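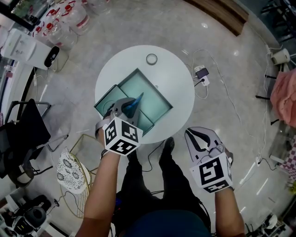
Week 4. Showing a task with two hand-held grippers
Notes for the practical group, Birsen Altıntaş

Last week we moved the arm by remote control. This week you hold the grippers yourself and the arm is not in the room.

Our task is to place the two glass trays on the round table. One demonstration starts with both grippers open and ends when you let go of the second tray.

Please remember:
Keep the black and white cube markers in view of the head camera. If your sleeve covers one, the position of that hand is lost.
Move slowly near the glass. A fast turn of the wrist is easy for you — the arm cannot follow it.
Do not use your fingers to help.
If you make a mistake, correct it and continue. We keep these recordings also.

The Drusley set has 1,424 demonstrations, and 359 of them include a correction. Daithí Mac Mathúna will explain on Friday how he removed 91 with lost markers.

To read before the next class: the Zedby handout, sections two and three.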